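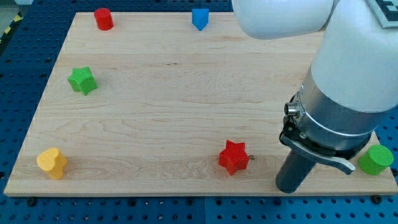 Sorting and stamping with foam shapes on a wooden board

Home Makes Rainy day Small hands Contact

Last updated in April

I've had a bag of chunky foam shapes knocking about the house for ages and they've earned their keep many times over. Mostly we use them for a sorting game that ends in printing, and since Fidelina Cabrera asked me to write down how I do it (she runs the toddler morning with me and has had enough of my scribbled notes) I've finally put it on a proper page.

You don't need many. I put out six for a first go – two reds, two greens, a yellow and a blue – because more than that and the little ones just sweep the lot on to the floor. Mine are a cylinder and a star in red, the same pair in green, one yellow heart and one blue triangle. The doubles matter, as you'll see in step 3.

What you need

Six foam shapes, or whatever you've got, as long as a couple of colours and a couple of shapes turn up twice.
A flat wooden board. A pale one is lovely as the colours really sing out against it, but a big chopping board past its best will do.
Washable paint and some old saucers.
Paper, plenty of it. I buy the 640-sheet pack of plain from Jurum and it lasts us from one summer to the next.
A damp flannel.

1. Set out the board

Put the board down on something that won't let it slide. A tea towel underneath works if your table is shiny. Spread the shapes right across it with a good gap between each one, so small fingers can get hold of one piece without knocking its neighbour. Stand the cylinders on their ends or they'll roll off and you'll spend the morning under the sofa.

2. Sort by colour

Ask for the reds first. Don't say anything about shape yet! Let them pull the two reds over to one corner, then the greens to another. The yellow and the blue each get a corner to themselves, and there is usually some worry about them being lonely. Kyung-hwa Hong's youngest insisted on parking the heart next to the triangle every single time and I let her.

3. Muddle them up and sort by shape

Now the two stars go together even though one's red and one's green. Some children get it straight away and some will look at you as if you've cheated. If they're stuck, let them trace round the points of a star with a finger, then do the same with the other one. Cylinders next, and I just call them "the round ones" until they're nearer school age.

4. Take turns with eyes shut

This was Myung-ja Ok's idea and it's now the favourite. One person shuts their eyes, another takes a shape off the board, and you have to say what's missing. Start with only three shapes out for the very young ones.

5. Get the paint out

Move the board well out of the way before you open anything. Pour a thin puddle of paint in each saucer, thinner than you think, and press the flat face of the shape in. Dab it once on scrap paper, then print. The round ones give nice fat dots. Hearts are easy too. Stars need a firm push out to the points, and for the triangle you want to set the block on its end or you'll be printing rectangles (which are very good for houses, mind you).

If your foam has a bumpy surface you'll get a speckled print, and I like that best of all. For a solid one, go over it twice.

6. Washing up

Lukewarm water and a drop of washing-up liquid. Squeeze, don't scrub, as scrubbing takes little crumbs off the corners. Leave them on a rack overnight. I once put mine back in the bag damp and the smell was something else.

For wrapping paper, use a roll of brown paper and stick to two colours. We did a whole roll for Hae-won Bae's birthday and it took most of an afternoon and nearly all the red.

Next page: Salt dough without the cracks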